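Bowls, Bowls and More Bowls: A Gallery

I've been collecting everyday plastic bowls for years, and the good ones are always the ones in loud colors. These are my favorites from the September sort-out, when everything came down off the shelves and onto tables at the Gakov community kitchen. Click through, and please do write in if you own any of the same ones!

The stacks on the light wood table

Blue at the back, pinkish-red in front, and a purple-blue one over at the right. I love how the rims of the red bowls nest one inside the next, and that blue is so bright against the pale wood — knot and all.
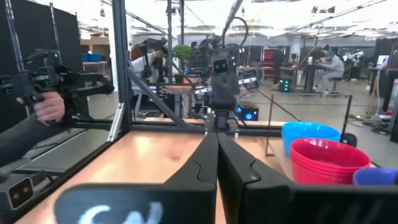

The reds are the ones I reach for most. They're light, they stack without sticking, and they hold a whole batch of pancake batter with room for the whisk (800 ml if you fill them right up, which I don't recommend on a Thursday morning before coffee).

Where they came from

Most of the blues were bought at the Skata market, 13 of them in one go, from a stall that sold nothing but kitchen plastics and clothespins. The reds came later in 2 boxes from a closing-down sale at Lambrechts, and I'm still thrilled about those.

Still looking for

A yellow set! Cumen made one that came 20 to a carton, with a little pouring lip, and I've only ever held a cracked one. If you have a spare, even a scuffed one, I'd happily swap you a couple of blues for it.

More pictures go up once the lids are matched.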